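Nuldale Packaging Recovery Trial
Progress report, second period
November 18, 2018 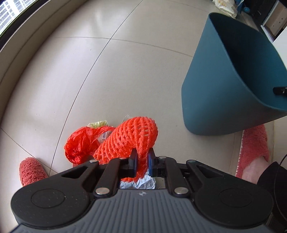 Orange foam fruit net and red plastic bag.

Prepared by Fredy Agudelo, Nuldale site

1. Status

The trial remains within the approved budget. Sorting and weighing at Nuldale are on schedule. Collection at Clurkside started in August, one month later than planned, and the Clurkside figures in this report are therefore partial. The end date is unchanged.

2. Work completed

Produce retailers in both districts were given separate sacks for expanded foam sleeves and for film. Sacks are collected twice a week, weighed on arrival, and opened on the sorting floor. Material is divided into foam netting, clean film, soiled film, and residue. Weights are entered on the day of sorting and checked against the collection sheet at the end of each week.

Total intake for the period was 1687 kg against a target of 2000 kg. The shortfall is explained by the late start at Clurkside. Nuldale alone met its share of the target.

Twenty-six retailers are now enrolled. Three withdrew during the period, all citing lack of storage space behind the shop. Smaller sacks have been ordered and will be offered to them again before year end.

3. Material quality

Foam netting arrives in better condition than expected. It is light, bulky, and mostly free of food residue, but labels and adhesive tape have to be removed by hand. Removal is the slowest step in the process and sets the daily throughput of the line.

Film is less consistent. Carrier bags and produce bags are often knotted together with receipts or peel inside. Printed and colored film is accepted by the reprocessor at a lower price than clear film, and mixed laminates are not accepted at all. Small wrappers are the main source of laminate contamination. They pass unnoticed when folded inside a larger bag, and two bales were downgraded for this reason.

The sorting instruction was revised in response. All bags are now opened and shaken out before grading. The residue fraction has risen as a result, and no bale has been downgraded under the revised instruction.

4. Equipment

The Vlček baler was serviced and the worn tie guides replaced. Foam springs back when the ram retracts, so bales are held under pressure for longer before tying. Bale density is now acceptable for transport. The floor scale was recalibrated in August, and earlier readings were within tolerance and have not been corrected.

5. Offtake

Ustard has agreed to take baled foam through the end of the trial, subject to inspection of each load. Price terms for colored film are still open. If no agreement is reached, colored film will be stored at Nuldale, where covered space is sufficient for one more quarter.

6. Variances

Transport costs are above plan. Foam fills the vehicle well before the weight limit is reached, and the original estimate was based on weight. Savings on hired labor at Clurkside cover the difference for this period. A revised transport line is attached to the financial statement for approval.

7. Next period

Complete enrollment at Clurkside. Reissue the retailer leaflet with a clearer note on wrappers. Test a compacting sack for foam at the larger shops. Settle the colored film price with Ustard. A full mass balance for both sites will be included in the next report.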